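From: Nikola Sobczak
To: prudville-doors list
Date: 2025-02-16
Subject: Re: Sagging latch side, interior door

> The door on our back bedroom rubs the jamb near the top
> and the latch no longer lines up with the strike plate.
> House is in Prudville, built by Jotton. Do I plane the
> door or move the strike?
> Amini

Do neither yet. Open the door partway and lift on the handle. If you feel play, the top hinge is loose and planing will only leave you with a gap in May when the wood moves again.

Take out one hinge screw at a time. The short ones that came with the house only bite into the jamb. Put in a longer screw that reaches the stud and snug it up slowly, checking the gap as you go.
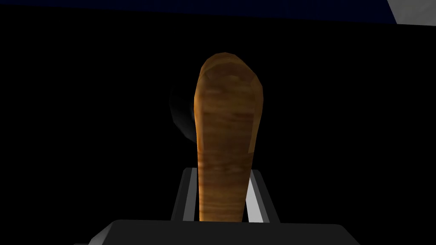

If the hole is stripped, glue in a few wooden matchsticks, let them set overnight, and cut them flush. I have fixed 4 doors that way and none has come back.

Then check the latch. Rub a pencil on the end of it, close the door, and look for the mark on the strike.

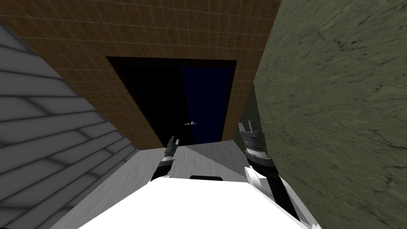 Blue door, brown tile wall, lever on the left edge of the panel.

If the mark is only a little low, file the strike opening. It takes less time than moving the plate, and you don't have to patch the old screw holes.
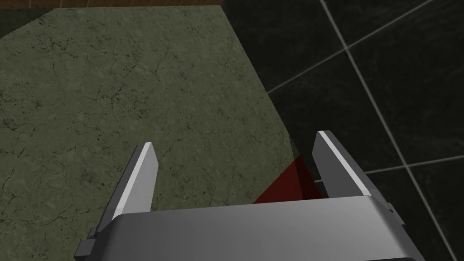
For planing, if it still rubs after all that, pull the door and work from the corner toward the middle. Seal the bare edge the same day. I use 200 grit before the first coat and 400 between coats.

Check the lever too. A set screw that has backed off feels a lot like a bad latch.
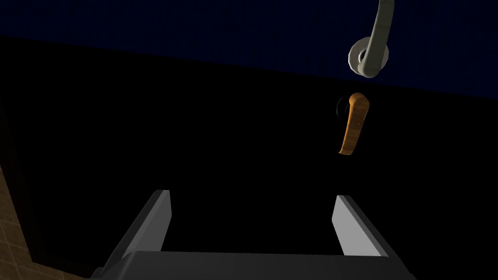

Lever handle, orange with a wood grain.

Garska asked last month about pocket doors. I don't have one, so somebody else will have to take that.

Nikola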